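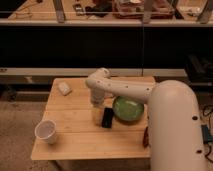
Murnard Manipulation Group, News

Fewer demos, better grasps: our ordering paper is out

22/12/2024

Well, it's finally up! After a year of me boring everyone at lunch about it, our paper on demonstration ordering is online, and Orest Dovhaniuk has asked me to write a few words for the news page while he's off at the beach.

The short version is that we wanted to know whether it matters which order you show a robot its training examples in. Most of us (me included) had been tipping the whole lot into a bucket, shuffling, and hoping. Citlali Magaña had a hunch that we were wasting a fair bit of what we'd collected, and she kept at it until the rest of us gave in and ran the thing properly.

So we spent most of the winter at the small square table with the arm over it, and the kind of stuff anyone has lying about at home: a paper cup, a round green dish, bits and pieces like that. We collected 2,672 demonstrations of picking something up and putting it somewhere else. Gaetano Fabbri did the bulk of the driving and has the sore shoulder to show for it.

Citlali's method, which we've called Sena, scores each demonstration by how badly the current model predicts it. The robot starts on the ones it nearly understands and works its way out to the odd ones, where the cup's on a lean or two objects are crowded together. The scores get redone every 600 training steps, so the order keeps shifting as the model improves. That re-scoring is the bit I was most doubtful about (it's slow, and I like my evenings), but when we switched it off most of the benefit went with it.

For testing we ran 300 trials with each version of the model, on layouts neither had been trained on. Sena came out 13 percentage points ahead of plain shuffling on the same demonstrations. I made Gaetano check the spreadsheet twice before I'd believe it!

Now the grumbles. It does next to nothing for flat things. Anything thin lying against the wood is still a pain to get hold of, and no amount of clever ordering fixes a grasp the fingers can't manage. We also only tried the one table and the one arm, so I wouldn't go promising anybody the same gain on their own setup. Delia Stoica, who reviewed an early draft for us, thought some of the improvement might come from the re-scoring quietly dropping bad demonstrations to the back of the queue. I reckon she's partly right. There's a section on it in the paper, and it's a longer section than I'd planned.

Code and the full set of demonstrations are going up on the group's Nuson page in the new year, once I've tidied the folder names and written a readme that someone other than me can follow. If you'd like them sooner, drop me a line and I'll send you the messy version.

Next up is the same experiment with drawers and lids, which Citlali has already started sketching out on the whiteboard in the kitchen. Please don't wipe it.

Marisol Chávez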